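Herus Cable Keeper for two-arm cells
Sold by Citcombe. Ships in one box with clips, sleeve and the printed card.

I'll start with the part most sellers would bury, which is that the first version of this thing failed on me. I run the little web store at Citcombe and I also pack cartons next to a pair of robot arms, so when I list a product I've usually had my hands on it (and now and then yelled at it).

The Cable Keeper is a sleeve and clip set for the wrist cable, the one that runs down the outside of the arm to the gripper. On a two-arm cell those cables move a lot. They sag, swing, and rub on the arm, and one day a pin in the plug works loose and the gripper quits talking to the controller. Ours did that in February. The left gripper lost its signal while it was closing on a carton, and it didn't stop and it didn't open, it just held its last command and kept squeezing! My hand was on that carton. I got a pinched finger and a purple nail, and I know I got off easy.

What had happened was dumb. The old clip gripped the cable too tight right behind the plug, so every wrist turn bent it in the same half inch. I cut the sleeve open at the bench and two of the wires were broken clean through.

Holding cartons between the grippers by hand is still part of our day, mostly during setup, so the cable matters to me quite a bit.
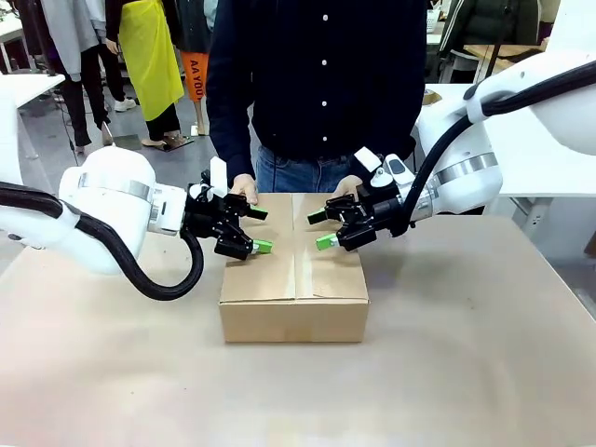 Guerra wrote in the comments that a better clip is fine but the gripper should let go when the signal drops, and that no one should have a hand near it until that's been tested. I agree with every word. The Keeper protects a cable. It is no safety device, and it won't open a gripper for you. Check your signal-loss setting, pull the plug on purpose with nobody's hands close by, and see what yours does. I changed ours the same week.

What's different in version two: the clip sits farther back, the sleeve is softer, and the loop is left long so the wrist can turn without tugging. The sleeve is Cavisix, cut to 900 mm, or 1500 mm if your arm is a long one. Each set has 20 clips. Please look at the plug end every 100 hours of run time, even if everything seems fine.

If you still have version one, take it off and write to me through the store. I'll swap it and you don't need the receipt.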